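Rolline put a robot arm on our teardown bench in January and I've been asked a lot whether I hate it. Short answer, no. Longer answer, depends on the shift.

Used to be 5 of us pulling drives out of old towers. Now it's 2, plus the arm. The others went to testing over at Patden. Same pay, longer drive. Management calls that a win and mostly it is, my wrists certainly think so. But the bench was where new people learnt the trade, and teh arm doesn't chat.

What bugs me is the pace. It's set for us now. Should of been our call.

Blue plastic and the gripper, all shift long.

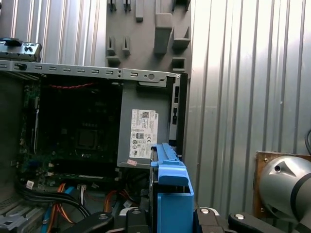
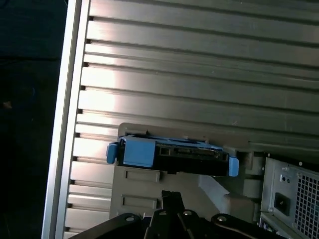
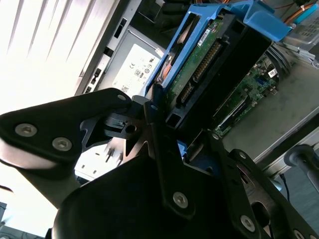
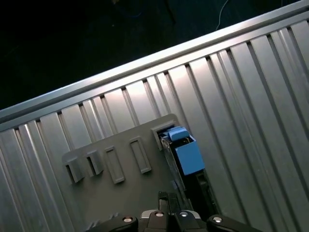 Who should set the speed of a line like ours?

The people standing at it, with a review every 8 weeks and the numbers pinned up where everyone can read them.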